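Library > Robotics > Papers > Section 4
Abstract Methods Results References
Shares 4 Comments 0

4. When the grip fails on raised lettering

We had grown rather fond of our folding routine by February, and it is with some affection that we report how it let us down. Plain shirts gave the Jison controller very little trouble. Shirts with thick sewn-on lettering were another story, and of the 692 folds we logged, the worst ones nearly all came from that small pile (Figure 1).
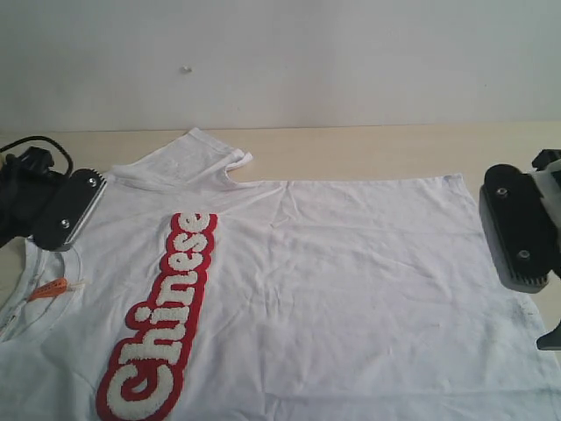

Figure 1. Two-arm work on a white T-shirt with a raised "Chinese" patch, red outlined, left gripper at the shoulder.

The fault, as best we can tell, begins with stiffness. A patch bends much less than the cotton beside it, so when both arms pull, the cloth around the letters gives first and creeps out from between the pads. The controller reads the falling load as slack and pulls harder – a perfectly sensible thing to do with a loose shirt, and a poor one here. In the Trorkitz trials this went on until the arm reached its force limit and stopped, still holding the garment.

We have since added a slip check that runs every 200 milliseconds and opens the pads gently when the load drops twice in a row. It is a modest fix, and we would still like to try it on heavier fabrics.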